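Home > Gripper Work > Rules and Setup > Mollance House Kit

Mollance House Kit for Hand-Held Gripper Sessions
Made by Plisus
Item no. 2546-H
In stock
Updated September 7, 2025

Overview | What's Included | Good Practice | Care | Shipping | Reviews

If you run gripper sessions in people's homes, you already know that the gripper itself is the easy part to pack. The rest of it is what goes missing: the little cards that say what the operator may and may not touch, the sheet the homeowner signs, the clean wipes, the spare pads, the pencil. We put the Mollance House Kit together after years of carrying all that around in grocery bags (and one very nice cookie tin, which we still miss), and it has slowly grown into the thing we're happiest to sell. It's a flat zippered case that holds everything a two-person crew needs to do a tidy, polite and repeatable day of work in a home, along with the Mollance practice book, which is our own written standard for how that day should go.

I want to say right at the top that the Mollance book is a house standard. We wrote it for our own crews, other crews asked for it, and now we print it. It doesn't replace any safety law or insurance rule where you live, and it isn't a certificate of anything. If your company or your local rules ask for something stricter, please go with the stricter one and pencil it into the margin. We left the margins wide on purpose!

What's Included

Zippered case, gray, with shoulder strap
Mollance practice book, spiral bound, lies flat on a table
30 task cards, blank on the back
30 home permission sheets
3 floor markers, low tack
7 lint-free cloths
Pad inspection card with light and dark edges
Felt table square for resting the gripper between takes
Pencil, sharpener and a small pouch for pulled items

The case does not include a gripper, pads or any electronics. It fits most two-finger hand-held grippers as far as the paperwork and cloths go, and the book is written so that it doesn't matter whose gripper you carry.

Who It's For

Small crews, mostly. If you're a big outfit with a training department you probably have binders of this stuff, and you're welcome to ours as well, but I wrote the book picturing two people on a front step with their arms full, about to meet somebody's grandmother. Wycliffe Mollel, who leads our home crews, read every page of the second edition out loud to a new hire and crossed out whatever he had to read twice. A lot of my favorite sentences went that way, and the book is better for it.

Good Practice: What the Book Asks of You

You'll get the whole text with your kit, but people write in and ask what they're signing up for, so I'd like to go through the main rules here. They run in the order of the day.

Before you go in. The homeowner gets the permission sheet ahead of time, in a language they read comfortably, and signs it only after they've seen the gripper and had a chance to ask about it. The sheet lists the rooms by name. If the sheet says kitchen and dining room, then those are your rooms, and you ask again before you step into a third. One person on the crew is the keeper for the day and holds the sheet, and the keeper can stop the work at any time without giving a reason.

The walk-through. Both crew members walk the work area together with empty hands. You're looking for faces in photographs, mail with names on it, medicine, calendars with appointments written in, and screens that might light up. Ask the homeowner before you move any of it. Things that can't be moved go on the sheet so that whoever reviews the recording later knows to check for them. Josiane Picard added a line to this part that I love: stand where the operator will stand and look past the table.

Setting the table. Choose a surface at a comfortable working height, keep the owner's cloth on it if they'd like it kept on, and smooth out the folds near where you'll be working. The objects for the task should belong to the home if the owner agrees, and they should all be things the owner wouldn't mind being dropped. Put the receiving item down first, then the things that will go into it. Leave enough room between the two that an open gripper can come down to either one without brushing the other.

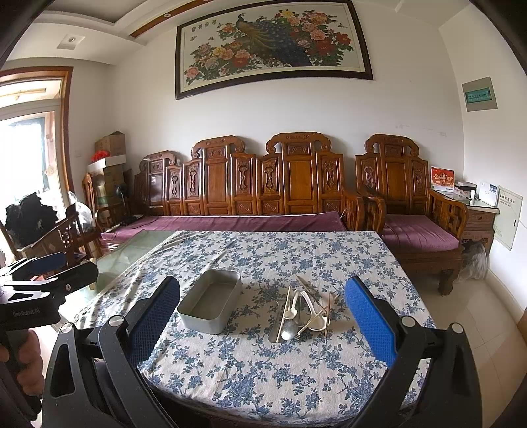 Task cards are the part of the kit that gets used up fastest, and I'd encourage you to fill one in even for jobs that feel too simple to write down. A good card gives the start, the finish and the things that count as a stop, in words a tired person can follow at the end of the afternoon. For a utensil job laid out like this one, the start line would read "tray empty, utensils in a loose pile to the right of it, gripper open above the table," and the finish line would say which pieces belong in the tray and whether their direction matters. Then we'd add a line for mixed materials: metal, white plastic and wooden chopsticks in one pile call for different amounts of squeeze, and the card should tell the operator to take them one at a time. The knife gets its own line. Under our rules, a knife is picked up by the handle end only, the free hand stays off the table while it's being carried, and if the owner has a butter knife to offer you take the butter knife with thanks.

During the take. One operator, one gripper, one task card. The other person keeps quiet, watches the edges of the room and steps in for children, pets and doorbells. Nobody hands anything to the operator while the gripper is closed on something. If a piece falls to the floor, the take ends there. You note it, pick the piece up by hand, wipe it and set it back to the start line on the card. We used to let operators scoop things up and carry on, and it made for a muddle later, when the reviewers had to guess whether the fall was part of the task.

Pads and fingers. Look at both pads at the start of the day and again at every change of task, using the inspection card. Slide the light edge behind a dark pad, or the dark edge behind a pale one, and look for lifting corners and shiny patches. A mesh or textured pad holds crumbs, so it wants a dry cloth first and then a damp one. While you're there, glance at the pivots on the linkages. You're only checking that they're all present and that none has backed out. If one has, the gripper goes into its case until somebody with the proper tool can see to it, and please don't tighten it with a butter knife, however handy the butter knife may be.

Food and family. Anything people eat with is washed before the first take and washed again after the last, in the owner's own sink, with the owner's soap, if they're happy with that. Otherwise you take it in turns to dry while they wash, and you'd be surprised how many nice conversations happen there. Pads that have touched food are changed before you go on to cloth or paper.

Putting it back. The room goes back to how you found it, and the keeper goes through the sheet with the homeowner before anyone zips up a bag. Let them look at the recordings if they ask. If they want something pulled, write it down in front of them, put the slip in the pouch and give them the tear-off copy.

Training With the Kit

Afonso Antunes teaches a short course around the book every June at our Giraldo workshop, and there's a discount code inside the front cover for anybody who has bought a kit. You don't need the course to use the kit. Most crews read the book together over a lunch, do a practice session in somebody's own kitchen, and argue a bit about the stop rules (that's healthy, we still do).

Care and Refills

The cloths go in the wash with no fabric softener. The floor markers lift cleanly from tile and sealed wood, though I wouldn't leave them down overnight, and I wouldn't put them on wax at all. Wipe the case with a damp cloth. Refill packs of cards and sheets are sold separately and match the second edition of the book. If you have the first edition, with the green cover, send us a note with your order and we'll slip in the change pages at no charge.

Shipping and Returns

Orders leave our storeroom within 3 working days. Unused kits can come back within 30 days. If a sheet has been signed, please shred it and don't send it to us, even if you're returning everything else.

Customer Reviews

Américo Valente
The permission sheet alone was worth it to us. Our old one was a page and a half of small print and people would go quiet when they saw it. I'd like a hard cover on the book. Ours got soup on it.

Mwanaisha Mosoti
We use the cards for every home job now and also in our own test kitchen. The knife rule started a long discussion and we ended up adopting it as written. Strap could be longer for tall people.

Related Items

Mollance refill pack, cards and sheets
Bretetti felt table square, large
Bretetti cloths, pack of 7
Mollance pouch for pulled items, lockable

Questions about the book or the kit? Write to us through the contact form and mark it "House Kit." I read those myself, usually in the morning with coffee, and if I don't know the answer I'll walk over and ask Wycliffe.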